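Speaker notes — family travel session, 2012-11-27

Start with the numbers. We asked readers of the blog where they took the children last year and had 969 replies. Most had booked one big trip and one or two short ones. The short ones got better marks.

Say who paid for what. Heltden gave us the ferry crossing, everything else was our own money. Put this near the front, before the Bekach part.

Bekach, in February. Four nights, two adults, three children, one cabin on the way over. Parks were quiet, longest queue was 22 minutes. Two rides shut for repairs and the website did not mention it. Read out the reply from their office if there is time. 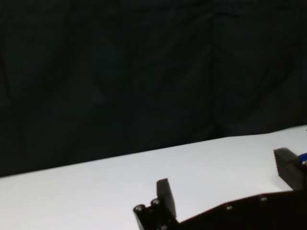 Cabins next, as this is what people write in about most. On the Wanard boat we had an inside one, no window, and the children slept until nine both mornings. The outside cabin on the way home cost 251 pounds more and we were all up at five. If you are stuck with a window, take a big piece of dark cloth like the one here, near enough black, and hang it over the curtain. It does not need to hang flat — a few creases make no odds. Pack clips.

Food. Giraldo is the buffet place by the main gate. Children under six eat free but you have to ask at the till. Go before noon.

Posting while you are away. I did one short post a day and saved the long one for home. The long one had 3,047 visits in its first week, the daily ones far fewer. Ask the room how they do it.

Leave ten minutes for questions. Handout has the packing list and the ferry times.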